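Pekstead Help Desk
Ticket 548 – Old posts going out to subscribers as if new
Opened by: Kipchumba Mutiso
Blog: Shirima
Status: Solved

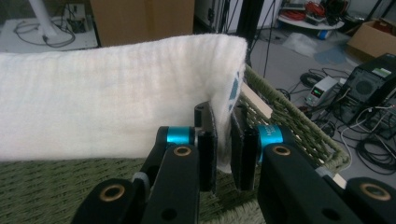

Why are my subscribers getting emails about posts I wrote years ago?

The mailer is reading the "last changed" date on each post when it should be reading the "first published" date, so any edit to an old post makes it look new. You can change this under Settings, then Email, then Send On. The full thread is below for anyone with the same trouble.

Kipchumba Mutiso
I run a small blog called Shirima. It is mostly walks, soup and complaints about buses. After a long break I came back in March and decided to tidy up before writing anything new, which is a well-known way of not writing anything new. I fixed spelling mistakes in old posts and moved a lot of them out of "Uncategorised", where I had apparently been storing my whole life.

On Friday morning my sister rang to ask if I was all right. She had been sent 16 emails overnight from my blog, one of them announcing that I had a cold. I had that cold six years ago. Please make it stop.

I'm on the Tolmont theme and use Sollex for the emails.

Nyokabi Athumani (Pekstead support)
Hello Kipchumba, and I'm glad you're over the cold. First, please pause the mailer so nothing else goes out while we look. Go to Settings, then Email, and switch "Sending" to off. Readers can still see the blog as normal.

Then could you tell me:
Did you change the date on any of the posts, or only the text and category?
Did every subscriber get the emails, or only your sister?
Did you edit them one at a time or with Bulk Edit?

Kipchumba Mutiso
Paused. I did not touch the dates. I used Bulk Edit because I am lazy, 20 posts to a page. It was everyone, as far as I can tell. I have 40 subscribers, and I had rather assumed most of them were dead accounts. Several have now written to prove otherwise. One man thanked me for the cold post and recommended ginger.

Things I have tried so far, so you don't have to suggest them:
Logging out and in again. No change.
Clearing the cache. No change, though I did lose a password I was fond of.
Switching away from Tolmont to the plain theme and sending myself a test. Same thing, an old post turned up in my inbox. Switched back.
Deleting the cold post. The email is of course still in everybody's inbox, and now the link in it goes to a page saying "Nothing here". This has made a couple of people more worried.

Nyokabi Athumani
Thank you, that's a useful list. The theme test tells us Tolmont has nothing to do with it.

I've looked at your mail log. Each email went out a few minutes after the matching post was edited. Your Sollex settings have "Send On" set to "Last changed". That was the standard choice on older blogs, and yours was set up back then. It did no harm while you weren't editing anything.

Please do these in order:
1. Leave Sending off.
2. Settings, Email, Send On. Choose "First published". Save.
3. Go to the Queue tab and press Empty Queue. There are more old posts waiting in there.
4. Go to the Trash and restore the cold post, if you'd like the link to work again.
5. Add your own address as a test reader, edit one old post, turn Sending on for test readers only, and wait ten minutes.

Kipchumba Mutiso
Done 1 to 3. The queue had a post in it titled "Taking a short break", from just before I took the long one. I am very grateful that didn't go out on the heels of "Back again!"

Step 4 done with mixed feelings.

Step 5: waited ten minutes, then twenty, out of mistrust. Nothing came.

Kipchumba Mutiso
Spoke too soon. Wrote a brand new post as a test, published it, and nothing came for that either. I have now fixed my blog so well that it no longer tells anyone about anything.

Nyokabi Athumani
Have a look at the new post's category. Sollex only emails the categories ticked on the Email page. If you moved things out of Uncategorised, that may be the only one ticked.

Kipchumba Mutiso
It was the only one ticked. I have ticked Walks and Soup. I've left Buses off for now, people have been through enough.

Published again and the email arrived in two minutes, one copy, correct title, today's post. Edited it afterwards to fix a typo in the first line and no second email followed.

One last thing. Can the old emails be called back?

Nyokabi Athumani
I'm afraid they can't, once they've left us. Some people put up a short post to explain. If you do, check the category before you press Publish, and turn Sending on for all readers first. It's still set to test readers only.

Kipchumba Mutiso
So it was. Turned on. Explanation posted, under Soup. Two people have unsubscribed and one has asked for the recipe.

Nyokabi Athumani
Marking this one as solved. Reply to this ticket if anything odd goes out and it will open again.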